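Section 4. Setting Up the Blur Filter

Pristum decides which wrist camera views are worth handing to the planner. Out of the box it is generous, in the way that a tired teacher is generous. Set it up before you record anything you plan to keep.

The first two views have blur in them. The third is sharp enough to show the printing on the cloth.
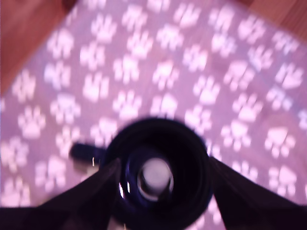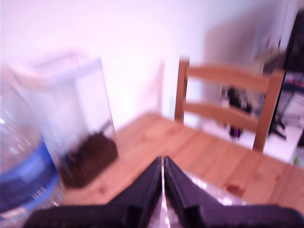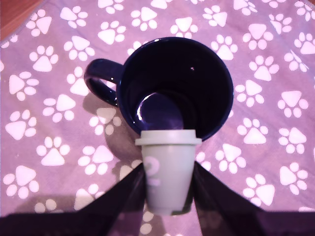

1. Stop the planner. Pristum will let you change the filter while the arm is moving, and you will learn a lot, quickly.

2. Open the Wurnel console and choose Perception, then Frame Quality. If the menu is gray, the camera driver has not started. Go back to Section 3. We will wait.

3. Set Sharpness Floor to 300. The scale runs from 0 to 1000, and the factory value is 50, a number that passes almost anything with light in it.

4. Set On Reject to Hold Last Pose. The other choice, Guess, was added in January at the request of a customer and has stayed in the menu as a warning to others.

5. Click Test. Jog the wrist slowly over your work surface and watch the score in the corner. Then jog it at the speed you really use. The second score will be lower.

6. If more than a few views in a row are rejected, shorten the exposure before you touch the floor. Lowering the floor makes the red light go away and leaves the blur where it was.

7. Click Save to Profile. Save alone keeps the settings until the next restart. Yes, there are two buttons.

Note: Repeating patterns score well. A printed cloth under the gripper gives the filter plenty of edges to admire, so a view can pass on the strength of the background while the object stays soft. Turn on Score Inside Grasp Region if you work over one.

Note: Teoh cameras report sharpness on their own scale. A reading of 882 there means nothing here. Use the Convert box.

Caution: Do not run the filter and the Jutia stabilizer on the same stream. Each one waits politely for the other, and the arm stops halfway to wherever it was going. Clearing this takes a full restart of the console.

Error F2, "No usable view," appears when every view has been rejected for over 50 cycles. Check the lens for fingerprints first. Then check the floor setting, in case someone typed 1000 to be safe.

Section last revised 2024-06-12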